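Flerkbridge Shared Kitchen
Table and Dry Goods Inspection - Checklist with Comments
February 2022

Inspected by: Meinir Rowlands
Accompanied by: Rhun Prothero
Last inspection: January
Rating key: OK / Action / Not checked

Items marked Action go on the board by the door and stay there until signed off. Two were carried over from the January sheet.

1. Exits and walkways

1.1 Back door opens fully from inside - OK
1.2 Walkway between table and cabinets clear - Action
Comment: Keep bags and wrappers off the floor. Anything dropped there should be picked up before cooking starts.
1.3 Stools pushed in when not in use - OK

2. Electrical

2.1 Outlets near the sink, covers tight - OK
2.2 Kettle cord - OK
Comment: Replaced after the January check. Old cord thrown out.
2.3 Extension cord behind the refrigerator - Action
Comment: Carried over. Rhun will fit a longer cord to the refrigerator itself so the extension can go.
2.4 Meter reading at time of visit - 3,099

3. Table

3.1 Tablecloth lies flat, no overhang to trip on - OK
3.2 Cloth wiped after each meal - OK
Comment: The checkerboard pattern with fruit and flowers hides crumbs. Wipe the whole cloth, including the parts that look clean.
3.3 Cleaning items and paper goods stored apart - Action
Comment: Sponges, paper towels, tissues and a paper cup were in one heap in the middle of the table, with a red mesh produce net and plastic packaging mixed in. Sponges go in the caddy under the sink. The roll of paper towels can stay in its green wrapper until needed, but on the shelf. Cups go in the cupboard, upside down. Nets and empty packets go in the trash - they catch on handles and end up on the floor.
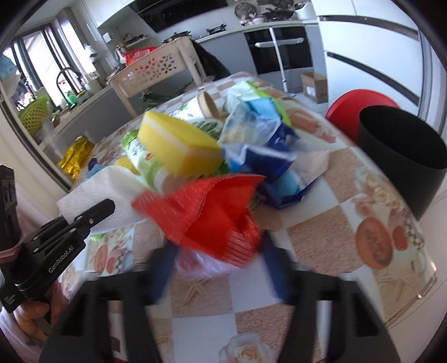
3.4 Plastic sheets and bags out of reach of small children - Action
Comment: Families use this room in the afternoon. Fold plastic sheets and put them in the top drawer. Thin bags go in the holder inside the pantry door.
3.5 Table legs steady - OK
Comment: Slight wobble at the window end. Tightened during the visit.

4. Sponges and cloths

4.1 Separate sponges for dishes and surfaces - Action
Comment: Carried over. Attila Győri asked for one color per job and I agree. Yellow for dishes, blue for surfaces. Label to be taped inside the sink cabinet.
4.2 Cloths washed weekly - OK
4.3 Spare cloths in stock - OK
Comment: 11 on the shelf. No need to order before spring.

5. Refrigerator and pantry

5.1 Refrigerator temperature - OK
Comment: 39 degrees on the inside thermometer.
5.2 Opened food dated - Action
Comment: Several jars with no date. Marker is now on a string by the handle - please leave it there.
5.3 Pantry shelves fixed to wall - OK
5.4 Signs of mice or insects - none seen

6. Fire and first aid

6.1 Extinguisher gauge in the green - OK
6.2 Fire blanket in place next to stove - OK
6.3 First aid box complete - Action
Comment: Low on large bandages and burn gel. Sandrine Vasseur is ordering both.
6.4 Smoke alarm test - Not checked
Comment: A group was cooking. Iestyn Jenkins will test it and initial this line.

Sheet filed in the blue binder. Copy to Rhun Prothero.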